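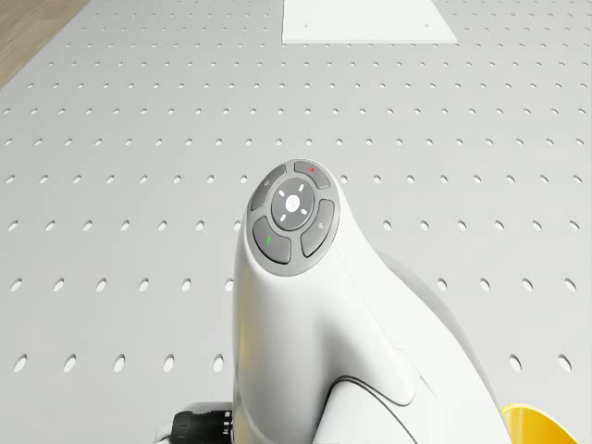
Whoever runs it should learn to lead it by hand before touching any program, according to a woman in the row behind me, who said so to the whole room before the talk had properly started. She had worked with older arms at a packing plant and thought the simulator made people careless. The man giving the demonstration agreed with half of it and carried on.

Reading time: 2 minutes
Print this page | E-mail this page

The open day was at Albers, out on the Brarncombe road, on Sunday. I had signed up for the 2 p.m. session, which was the one on simulation. The morning session was on grippers and I was sorry to miss it, but the bus doesn't run early on weekends.

They build everything on screen first now. The arm, the table with its grid of holes and the plate that sits on it are all drawn up in the computer, and the job is run there until it stops bumping into things. Only then does anyone go near the real cell. The project is called Listiseck and it has been going since June. They said the arm had done the same pick 500 times in the simulator before the first try on metal, and that 70 of those were thrown out and done over after a table height was entered wrong.

I liked that they told us about the table height. At the last one of these I went to, over in Altberg, everything worked and I came home knowing less.

The model goes into more detail than I expected. The round pad near the end of the arm has its four buttons in a ring, with a small red mark on one and a green mark on another. I asked if the buttons did anything in the simulator. They don't in this version. They are there so that the people planning the job remember a hand has to be able to reach them.

After that we were let into the workshop in groups. My group got ten minutes. We stood behind a line on the floor and watched the real arm go through a slow run, pause, and go through it again. It was quieter than the coffee machine in the hall. A boy at the front wanted it to go faster and was told no.

The woman from the row behind was in my group too. She asked how long a new person gets to practice on the real arm, and the answer was two days, after a week on the simulator. She said she would swap those around. I think I would as well, though I have never run one.

Parking was in the field behind the building and cost nothing. Bring your own lunch if you go, the van had sold out of everything but chips by one.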